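Maltent Steckpult im Test: Regler, Knöpfe und ein Griff zum Mitnehmen

Ich gebe zu, ich habe eine Schwäche für alles, an dem man drehen, schieben und drücken kann. Als Kind habe ich bei meinem Onkel stundenlang am alten Mischpult gesessen, das nirgends angeschlossen war, und war glücklich. Insofern war es nur eine Frage der Zeit, bis das modulare Steckpult von Maltent bei mir auf dem Tisch landet. Seit dem Januar habe ich es jetzt, und weil ein paar von euch in den Kommentaren danach gefragt haben, kommt endlich der ausführliche Bericht (ja, Damilola, ich weiß, du wartest schon ewig!).

Kurz zum Prinzip, falls jemand ganz neu einsteigt: Man kauft kein fertiges Pult, man kauft Felder. Die Felder haben Puzzlezapfen am Rand und werden ineinandergesteckt, dazu gibt es Randleisten, damit außen alles sauber abschließt, und einen Griff für die Seite. Mein Paket hatte 11 Teile und kam über den Onlineshop Odance. Das Auspacken ging schnell, das Zusammenstecken eher nicht. Beim ersten Mal habe ich 35 Minuten gebraucht, weil ich eine Leiste falsch herum angesetzt hatte und dann alles noch mal auseinanderziehen durfte. Die Zapfen sitzen nämlich stramm! Meine Daumen waren danach beleidigt, aber dafür wackelt am fertigen Pult auch nichts.

Ich benutze es vor allem für unsere Hörspielabende. Hậu Trình schreibt die Geschichten, Damilola Oyelaran spricht fast alle Figuren, und ich sitze daneben und mache Regen, Türen und Pferde. Früher lief das über die Laptoptastatur, und das Pferd kam gern mal mitten in die Liebesszene galoppiert.
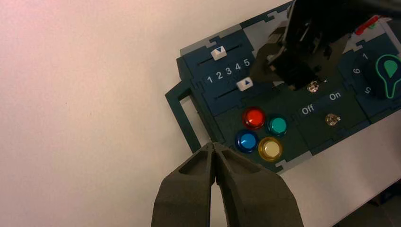 Zu den Schiebereglern, die waren für mich der eigentliche Kaufgrund. Sie laufen angenehm schwer, man kann einen Regen also wirklich langsam anschwellen lassen, ohne dass er plötzlich losprasselt. Zwischen den beiden Bahnen stehen die Ziffern von 1 bis 5, und auf den weißen Schiebern ist jeweils ein kleines blaues Dreieck, oben zeigt es nach unten und unten nach oben, also immer zur Skala hin. Klingt nach einer Kleinigkeit, ist aber Gold wert, wenn man im Skript nur stehen hat "Wind auf 3, Meer auf 5" und die Lampe gerade für die Stimmung runtergedreht ist. Feinere Striche zwischen den Zahlen hätte ich mir trotzdem gewünscht. Hậu schreibt mit Vorliebe "Wind auf dreieinhalb", und da schätze ich dann halt.

Die Druckknöpfe in Rot, Grün, Blau und Gelb sind das, worauf Besuch sich sofort stürzt. Der Druckpunkt ist deutlich, man spürt ihn gut, und das Klicken ist leider auch gut zu hören. Für unsere Abende im Wohnzimmer egal, bei Aufnahmen muss das Mikro ein Stück weiter weg. Sie sitzen ziemlich dicht beieinander, und mit meinen Fingern klappt das. Damilola hat längere Nägel und erwischt gelegentlich zwei auf einmal. Unsere Belegung ist übrigens: Rot Donner, Grün Tür, Blau Telefon, Gelb Pferd. Das Pferd bleibt!

Den dunkelgrünen Griff fand ich auf den Shopfotos ehrlich gesagt albern. Inzwischen will ich ihn nicht mehr missen, weil ich das Pult ständig zwischen Arbeitszimmer und Wohnzimmer hin und her trage. Er ist kantig geformt, für lange Strecken wäre mir das zu unbequem, aber über den Flur und die Treppe runter reicht es locker.

Was mich stört: die Anleitung. Ein Faltblatt mit winzigen Zeichnungen, auf dem die Leisten alle gleich aussehen. Und die dunklen Felder ziehen Staub und Fingerabdrücke an, ich wische gefühlt vor jedem Abend einmal drüber. Außerdem sind die Erweiterungen teuer. Ich hätte gern noch ein zweites Reglerfeld, aber wenn ich mir meinen Wunschausbau im Warenkorb zusammenklicke, lande ich bei 400 Euro, und da mache ich den Tab ganz schnell wieder zu.

Zum Vergleich hatte ich eine Weile das kleine Pult von Stundden hier. Das ist leichter und beim Klicken leiser, dafür lässt es sich nicht umbauen, und die Regler rutschten mir zu leicht weg. Für jemanden, der nur ein paar Knöpfe braucht, würde ich trotzdem eher das nehmen. Wer gern umsteckt und ausprobiert, wird mit dem Maltent mehr Spaß haben. Von mir gibt es vier von fünf Sternen, den fünften bekommt es, wenn die Anleitung überarbeitet wird.

Nächstes Mal schreibe ich auf, wie wir die Geräusche für "Der Leuchtturm von Ibrahim" gebaut haben, da brauchten wir sehr viel Meer und eine quietschende Schubkarre.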